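A visit to the Mendthorpe studios

In September I had the chance to visit Mendthorpe, the recording house where the singer Aishwarya Pillai made her first two albums. I have loved her music since I was a student, so I was a little nervous at the door. The open day began at 10 in the morning and the group was small.

Our guide was Ornella Lo Presti, who worked as an assistant engineer when Pillai first came there. She told us that the label wanted a pop record with many guitars, and that the singer, who was very young, asked for a piano and got it only for 5 songs. Those songs are the ones people still know. The first pressing was 2000 copies and it was sold mostly at concerts.

We spent a long time in the large live room. Ms. Lo Presti played us an early take of "Jinonham" from the original tape, without the strings. I must say that I prefer it. The voice is closer, and before the last verse one can hear her breathe – on the album this is removed.

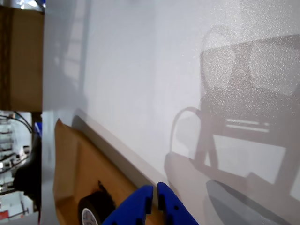
Kumaresan Menon did not agree with me about the strings. To his ears the early take is only a sketch, and the song became a real song when the arrangement was added. He also said that the breath was not removed, it is only covered by the cellos, and that with good headphones I would find it. I tried this at home and I am still not sure.

After the live room we saw the tape store. The reels have numbers, and number 1301 is the one all the fans ask for, a duet with Ravindran Raju which was never released. We were allowed to see the box but not to hear the tape. The reason is a contract between the two labels, Gowda and Restico, and it seems this will not be solved soon.
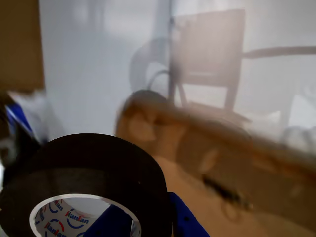
The concert in the evening

At 7 there was a short concert in the same building. Shobha Thomas, who sang behind Pillai on the second tour, performed with three musicians and no drums. She opened with two slow songs that I did not know, and her voice was a bit tired at the beginning. By the middle of the concert it was warm and full, and her version of "Jinonham" was for me the best moment of the day. She sang it lower than the record and left out the second chorus.

The sound at the back was weak, so if you go, take a place near the front. Tickets for the visit and for the concert are sold separately, and I understood this only at the door. The last bus leaves soon after the concert, and I missed the second encore because of it.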